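Getting a Heap of Toy Cars Off the Table and Into Bins

Last updated: February

If you have ever tried to sort a big mixed pile of toy cars on a bare table, you know how it goes. They roll! They scoot off the edge, they hide under the radiator, and one of them always ends up in your slipper. I have been sorting them for years now (my own, then the ones from the Clerkolthorpe toy swap, which is where things got out of hand) and I still love doing it. A good afternoon of sorting is my idea of a treat, and I want to show you how I set it up.

You need very little:

A large soft mat, brown or gray or any plain color
One open bin for each group you plan to make
A damp cloth and a dry one
A notepad, if you keep a list

Start with the mat. Lay it flat and smooth it out from the middle with your palms. A small wrinkle near an edge won't hurt anything, but a ridge across the center will drive you up the wall. Matte is best – shiny surfaces bounce the light back at you and you miss chipped paint and cracked windows. I cut mine from a roll I bought at the Wanduddale market, and it has lasted through 754 cars and counting.

Now decide on your groups before you touch a single car. My first time through I made them up as I went and ended up with 22 little heaps, some with one car in them. These days I do road cars, race cars, work trucks and a bin for repairs. That's it. You can split them further later on, when the table is clear and you have a fresh cup of tea.

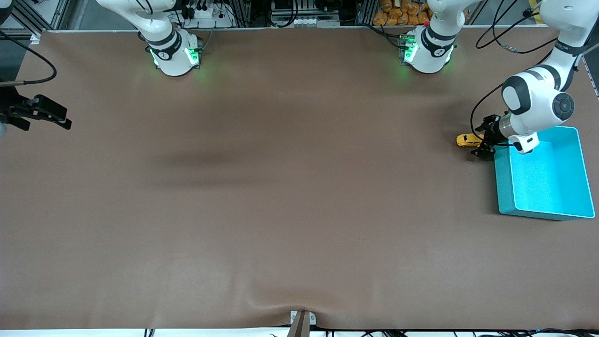 Bin choice makes a bigger difference than you would think. Go for a low one with an open top, and skip anything with a lid, which just gets in your way every time you reach over. Set it right next to the spot where you pick up, so each car has only a short hop to make. I'm very fond of sloped walls like the ones on the bright cyan bin, and with a color that strong you can find your target out of the corner of your eye. A yellow sports car shows up beautifully on a brown mat too, dark windows and all, so the bright ones are a great place to begin if you're sorting with kids.

Pick up each car by its sides, across the body. Grabbing front and back tends to set the wheels spinning, and on older models the bumpers are the first thing to snap. Give it a quick wipe, turn it over, check the axles, then lower it into the bin. Please don't toss them! Paint chips come mostly from cars landing on other cars.

When a bin is about half full, stop and empty it into its storage box. I use the flat Jibrin boxes with a sheet of felt between layers, but shoe boxes are fine.

For the list, I write down the color, the type and anything broken. My friends in the Tromow collectors' circle go much further, with a numbered tag on every car (their list is at 2481), and I do admire it, but color and type will get you a long way.

Last, shake the mat outdoors and roll it up – never fold it, or you'll be fighting the crease next time.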